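Sultside Kerbside Contamination Tables

README for the tabulated audit results

Contents

This folder holds the results of household recycling bin audits carried out in Pristovville and Stavley. It contains bin-level weights by material class, the class definitions, and a short script that rebuilds the summary tables. It doesn't contain addresses, street names or anything else that would identify a household.

Files

bins.csv: one row per bin per audit round
classes.csv: the 28 material classes and their parent groups
rounds.csv: collection area, season and weather code for each round
rebuild.py: regenerates the summary tables from the three files above
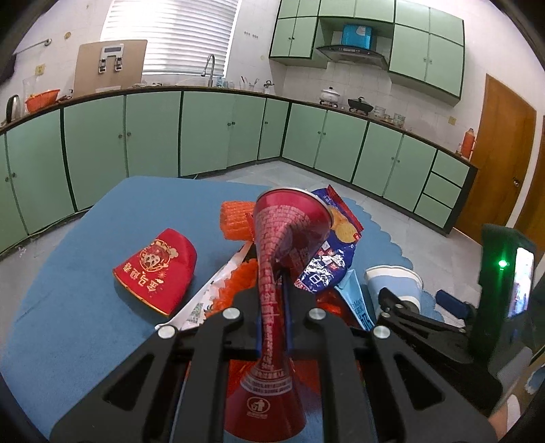
Page last changed: September, by Wing-yan Kwok

Material classes

Classes follow the sorting sheet used at the Rissanen transfer station, with two changes. Paper cups are split from other paperboard, as the lining affects where they can be sent. Flexible plastic is recorded as a single class whether or not it carries a metallised layer; sorters could not separate the two reliably by eye.

Aluminium and steel cans are separate classes. A can is weighed as found, including any residue. Crushed cans are not opened or reshaped before weighing. Labels and sleeves stay with the container they were attached to.

Items made of more than one material go to the class that makes up most of the weight. Where that can't be judged, the item goes to "composite, other".

Units and rounding

All weights are in grams. The scale reads to 2 g, so very light classes such as wrappers and straws are unreliable at bin level and should be summed over a whole round before use. A blank cell means the class was not recorded. A zero means it was looked for and not found. Earlier versions mixed the two, and Haziq Osman corrected them from the paper sheets.

Sampling

There were six rounds, three in each area. Bins were chosen from the collection route list by fixed interval from a random start. Bins not put out on the morning of collection were skipped and not replaced. Collection started at 5:30 a.m. in both areas, so bins put out late are under-represented. 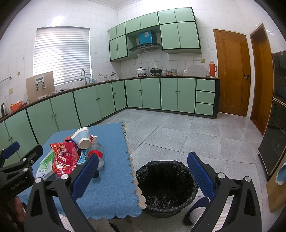 Soft plastics need particular care in the Stavley rounds. The area had a separate bag scheme for part of the period, and the column bag_scheme in rounds.csv marks which rounds it covers. Comparing the two areas without that column will overstate the difference between them.

Known problems

Almost all of the glass in the second Pristovville round was broken before sorting, and fines were swept into "residual". Glass is therefore low for that round and residual is high.

Moisture was not measured. Paper and cardboard weights from rounds with weather code W should not be compared directly with dry rounds.

The colour field for plastic bottles was filled in inconsistently and has been dropped.

Rebuilding the tables

Run rebuild.py from the folder that holds the CSV files. It overwrites any existing summary tables without asking. Class codes are read as text; opening classes.csv in a spreadsheet program may strip the leading zeros and the join will then fail.

Reuse

Free to use with attribution to the Sultside audit group. Corrections go to Intan Raju, with the round number and row identifier. Questions on class definitions go to Fikri Govindasamy.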